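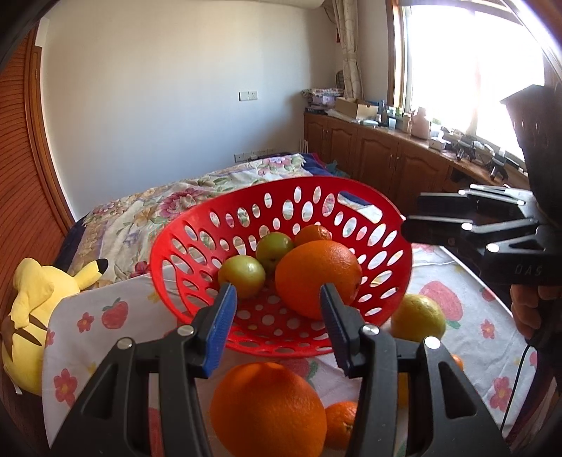 Section 7: Using and caring for your Grostlow fruit basket

Thank you for choosing a Grostlow basket. We hope it will sit on your table for many years, and we have tried to put down everything we would tell a friend who had just brought one home.

Before first use

1. Peel off the label and wash the basket in warm water with a drop of washing-up liquid. Go round the holes with a soft brush, as dust from the box does like to settle there.

2. Leave it upside down on a tea towel for 20 minutes, then wipe the rim.

Filling the basket

3. Spread a cloth on the table (any cloth you are fond of will do) and lay all the fruit out on it, so that you can look each piece over before it goes in.

4. Put the large oranges in first, one at a time, and set them down gently.

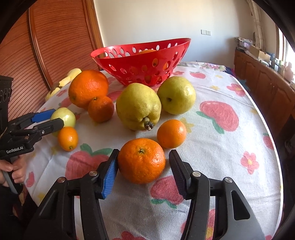
5. Tuck the mandarins into the gaps between the bigger fruit. They bruise more easily than you might think, so please don't press them down.

6. Pears go in last, on top, with their stems turned away from their neighbours. A woody stem can poke through a soft peel.

Note: Pears that are still hard can wait on the cloth for a day or two. Press lightly near the stem, and if it gives a little, the pear is ready to eat.

Caution: Do not carry a full basket by one handle. Hold it from beneath with both hands, and keep it well away from the hob.

Weekly care

7. Empty the basket, take out anything soft or spotted, and rinse away any juice before it dries in the holes.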